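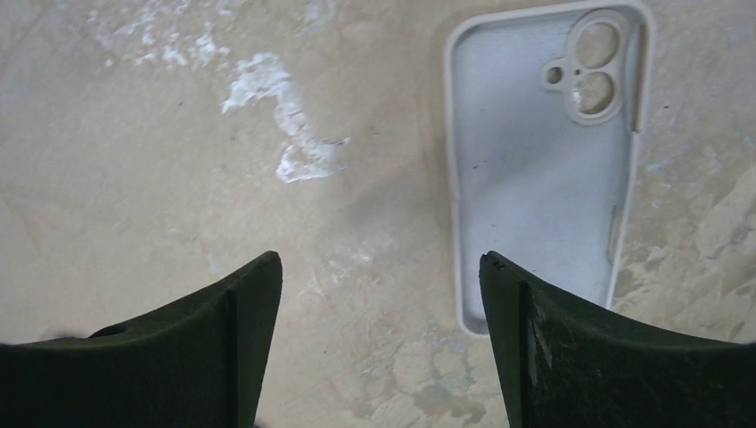
Borrowed, Built, and Outgrown: All About Shells

If you have ever walked along a beach with your pockets full of shells (and then found sand in those pockets for the rest of the summer), you have been carrying other creatures' old armor. Snails, clams, crabs, turtles and plenty of other animals wear something hard on the outside, and they come by it in very different ways.

Let's start with the snail. A baby snail hatches with a tiny shell already on its back, and it never trades it in for another one. It has a soft layer of skin called the mantle, which adds new shell at the opening, a little at a time, as the snail grows. If you look at the very middle of the swirl on a garden snail, you are looking at its baby shell!

My neighbor Nithin Nair once watched a snail climb his whole garden wall in Cladham, starting at 7 in the morning, and his toast went cold while he did it. He says it was worth it.
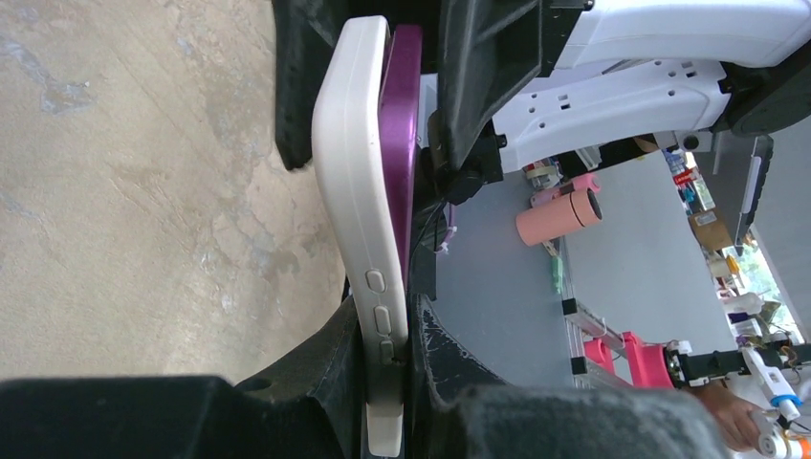
Crabs have to change clothes

A crab's shell can't stretch, and a crab can't add a bit on at the edge the way a snail does. When it gets too big, it has to climb out. This is called molting. The old shell splits at the back, and the crab wriggles out backward, legs and all. The new shell underneath is soft at first, so the crab usually hides until it hardens. There are more than 4,000 kinds of crab in the world, from ones smaller than a pea to the giant spider crabs of Japan, and they all grow up by molting.

Hermit crabs are the odd ones in this story. They have a hard front half but a soft, curly back end, so they move into empty snail shells and carry them around. Sometimes several hermit crabs will line up by size, and when the biggest one moves house, each of the others shuffles up into the next shell along. Isn't that tidy?
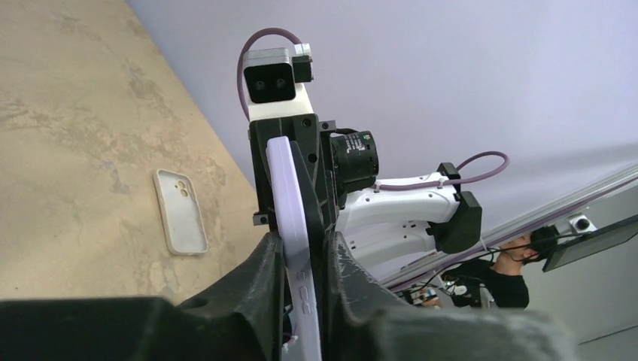 A good shell needs openings as well as walls. A turtle's shell has gaps for its head, legs and tail, and a clam opens its two halves a crack to let water in and out. Even a hen's egg has thousands of holes called pores, far too small for you to notice, which let air reach the chick. People who make covers for things have to think the same way, and you can see it on the back of the phone case, where there is a square opening for the camera. An abalone, which is a kind of sea snail, has a row of holes along its shell, and water leaves through them after it has passed over the gills.
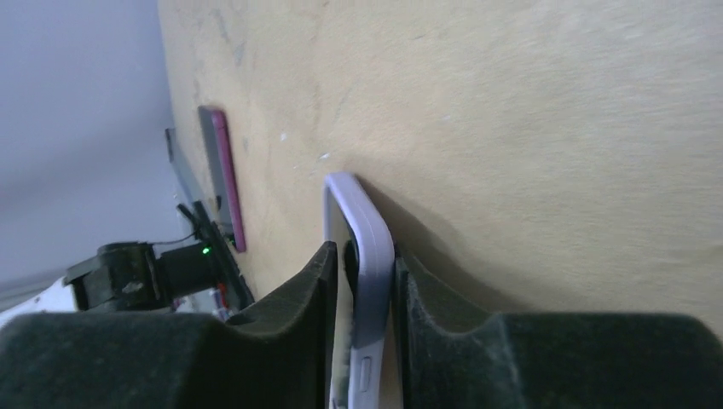
Try it yourself

Ask a grown-up for 2 empty eggshell halves, rinsed and dried. Set them on a towel with the round ends up, and gently lay a thin paperback across the top. Does it hold? Add another book, slowly, and listen for a crack. The curved shape spreads the weight down the sides, and a turtle's domed back works in much the same way.

Contact us | © Pranutico Pages for Young Readers | Back to top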